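Taped-grid rule

The taped-grid rule is a house rule for tabletop robot work, and I'm going to explain it the way I learned it, which was by getting it wrong (sorry, Hellura lab!). You split the table into cells with tape, and everything the arm handles gets a home cell before you start. 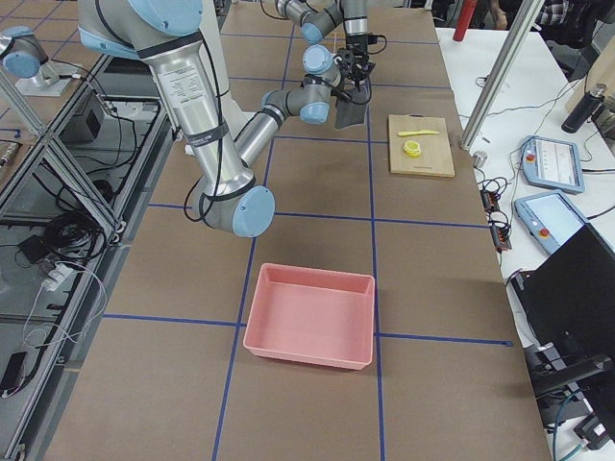
Kartini Sinaga: I'd let a bin sit across a line, as long as it sits across the same line every time. Our Gekcombe sheet allows it.

Fair enough, and the Flitow version of the rule agrees with her. It's stricter about stop buttons, though. Both teach pendants stay on the side table, screens up, with 4 feet of clear floor for whoever is on duty. I like that part a lot!
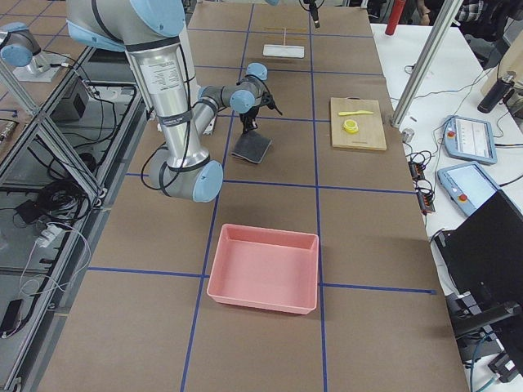 This page was last changed on March 21, 2024.

Soft things get their own section, since they're a pain. A sponge should be picked up by one edge or pressed flat, and your notes should say which. Escobedo asks for 5 practice runs before anything gets logged, and after 201 logged runs you check the tape again (mine always curls at the corners).
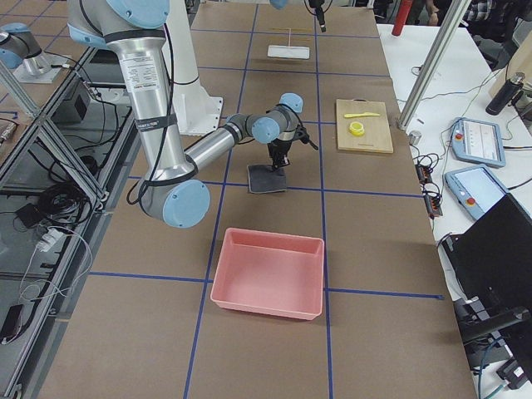
Gripper on the sponge, with the cutting board to its upper right.

People still argue over cables. I tie mine back along the arm and look them over each morning, but the January edition of the rule only says "keep them out of the cells."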